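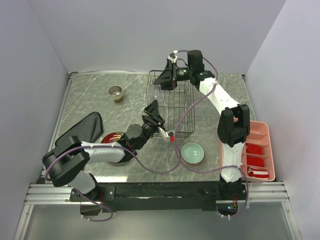

Lurkatley puts two-armed table cells into its tableware returns room

January 23, 2023

Lurkatley, the tableware and event hire firm, has started using two-armed robot cells to sort and lay out small items in its returns room. The project is called Nukier. It covers the light, repetitive part of the job: picking cups, bowls, plates and folded cloths off a table and placing them in baskets and compartment trays, or taking them out again to make up a setting.

The returns room employs 142 people across two shifts. No jobs are being cut as part of the project, and hourly pay stays the same for everyone who works there. What changes is how the hours are spent. Until now, most staff stood at a sorting bench for the whole of a shift. Under the new rota, bench work is limited to half a shift, and the rest goes on inspection, repairs, packing for dispatch and looking after the cells.

Each cell is a walled table with two arms fixed along the front edge. The arms work over the same surface, so that one can hold an item or steady a basket while the other places something. Staff set out the items at the start of a run and clear them at the end. They also decide what is fit to go back on the shelf. Chips, cracks and stains are still judged by a person, and the company has no plans to alter that.

"People in this room were doing the same reach and turn all day, and by the end of the week they felt it in their shoulders," said Rónán Ní Chonaill, head of operations at Lurkatley. "The arms are slower than a good sorter. We knew that when we ordered them. We can leave them with the plain sets and put our people on the work that needs a proper look."

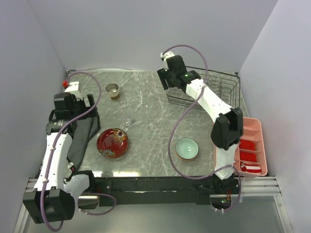

A Nukier cell with a mixed setting on the table: cup, red and celadon bowls, wire basket and compartment tray.

Mixed settings are the hardest part of the work. A hire order may call for lacquer bowls, glazed bowls, metal cups and cloth in the same box, and each has to be gripped in a different way. Cloth causes the most trouble, as it doesn't keep its shape when it is lifted. For the time being, orders with a large amount of fabric are made up by hand, and the cells are given only a few cloth pieces at a time.

The first trial ran last August with a list of 200 stock items, chosen by the sorting staff themselves. Of these, 146 have been passed for regular use in the cells. The others stay on the manual benches until they have been tried again. The full Lurkatley catalogue has 2858 items, and the company expects that many of them, including tall glassware and anything heavy, will never be handled by the arms.

Staff who want to run a cell are given about six days of training, all of it in paid hours. They learn how to set out a table, how to stop and restart the arms, and how to record a fault. Anyone on the shift may stop a cell at any time and doesn't need a supervisor's agreement to do so. Stops are not counted against individual workers or against shift targets.

"I was asked more than once if we would be timing people against the machine," said Ní Chonaill. "We won't. A cell has its own target and the benches have theirs, and the bench target has come down a little now that people are moving between jobs."

The shift pattern has also been looked at again. Evening orders rise sharply during Ramadan, when the firm supplies bowls, cups and trays for shared meals, and in earlier years this meant a good deal of late overtime. This year the cells will make up the standard sets in the afternoon, and overtime will be offered on a sign-up basis only. Workers who are fasting can ask for an earlier start or for inspection duties, which are done seated.

Faults and requests are logged on the handsets staff already carry. Calls to the maintenance desk go through the site's existing Mitel phones, and a technician is on duty for both shifts.

Lurkatley will review the rota with staff representatives after the spring season. The review will cover reported strain and injury, how often cells are stopped, and whether the half-shift limit on bench work has been kept to. A short written report will be put up in the returns room and sent to all employees.

About Lurkatley

Lurkatley hires out tableware, linen and serving equipment to caterers, venues and community groups. Orders are packed, returned, cleaned and checked on one site.

Press enquiries should be addressed to Rónán Ní Chonaill, Operations, Lurkatley. Visits to the returns room can be arranged on request, outside the evening dispatch period.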